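Posted by EMERSON MEDEIROS on July 22, 2023

So I finally made it back to the Fondero stair session after skipping it for most of the month, and wow, my calves have opinions! For anyone new to the blog, Fondero is the hill behind the old market with the concrete steps, 146 of them from the drain at the bottom to the railing at the top. We go up, we come down, we do push-ups, we go up again. Simanjuntak was leading and he had us down for five rounds before the "real" workout started (his word, and he was smiling when he said it).

I paired up with a girl from the Tundau group who had come over to make up a session she missed. She is tiny and she is FAST. I kept telling myself I would catch her on the way down, and I never did. By round three I was walking the top section with my hands on my knees and she was already doing her squats and yelling at me to hurry up, in a nice way, mostly.

After the stairs came partner carries on the grass. I got carried first, which I felt pretty guilty about, and then I had to carry her back with legs like noodles. Then bear crawls, then planks, then a relay with a sandbag that our team lost by a mile. We paid for that one in burpees, 36 each. I did mine in little sets of four and I'm counting every single one of them.

What surprised me is how much my grip went. I've been running plenty but I haven't hung off a bar in ages, and when we got to the pull-up station I managed two. Two! Back in spring I was knocking out a decent set without thinking about it. So that's my homework: dead hangs every night on the bar in the doorway, and no more skipping the upper body days at Fustside just because they're early.
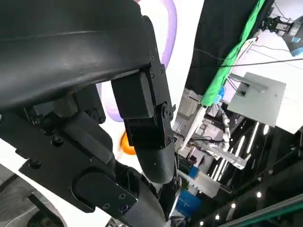

Jointed finger, screws and all

Breakfast was noodles and iced tea at the corner place, and we sat there for over an hour with mud on our socks, talking about the September challenge. Tundau are sending a full team this time. We have most of ours, but we could really use a couple more people who don't mind heights, so if you've been thinking about it, come and talk to Simanjuntak after any morning session. Bring gloves, bring more water than you think you need, and park on the market side.

Right, I'm off to find the muscle rub. See you all on the steps!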